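About Wistby School

Wistby is an independent day school for grades K through 8. We opened on Fandell Street with 141 students and now have 414. Classes are small, and most of our teachers stay with the same grade for years.
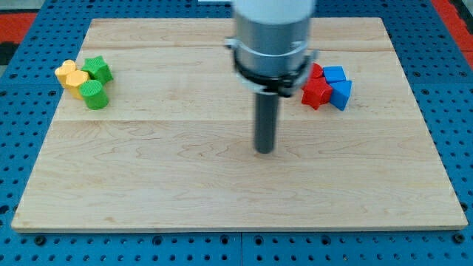

Elie Qudah has been head of school since we moved to the Ostrowski building. The library and gym are shared by all grades -- the lower school has its own lunchroom. Applications for fall are accepted through July.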